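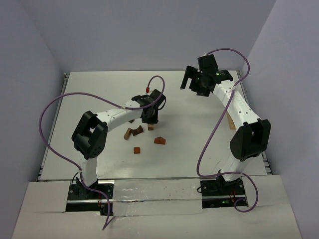 Why Do Blocks Stay Up?

Have you ever built a tower so tall that you held your breath when you put on the last block? Everybody who plays with blocks has done that, and plenty of grown-ups still do it when they think the children have gone to bed. Today we are going to find out what keeps a block tower standing, and what makes it come crashing down.

Let's start with one block, all by itself, on a table. The Earth is pulling it down. We call that pull gravity. The table pushes back up just as hard, so the block sits there and goes nowhere at all. It looks lazy, but there is a lot of pushing and pulling going on!

Now put a second block on top. If it sits right in the middle, it is very happy. Slide it a little way to the side - gently, gently - and it still stays. Slide it more than halfway off and down it goes. Every block has a balancing spot, and for a plain, solid block that spot is right in the center. As long as the balancing spot has something underneath it, the block won't tip over.

A whole tower has a balancing spot too. When the blocks are stacked neatly, that spot is above the bottom block. When each block leans out a bit farther than the last, the spot creeps sideways until there is nothing below it, and then you had better move your toes.

Try this at home

You will need a few blocks, all the same size, and a flat table. Wipe the table first, as even a crumb can make a tower lean.

Put one block down and set another on top. Push the top one out slowly with one finger until it is just about to fall. Did you get close to halfway?

Next, build a tower with a wide bottom, using 2 blocks side by side, and another tower with only one block at the bottom. Make them the same height, then tap the table softly (softly, please, your family may be drinking coffee). Which tower wobbles more?

If your towers keep falling, build them again and watch for the place where the leaning starts. It is often much lower down than you expect.

Written by Efraín Grajales for the young readers of Tultuvdale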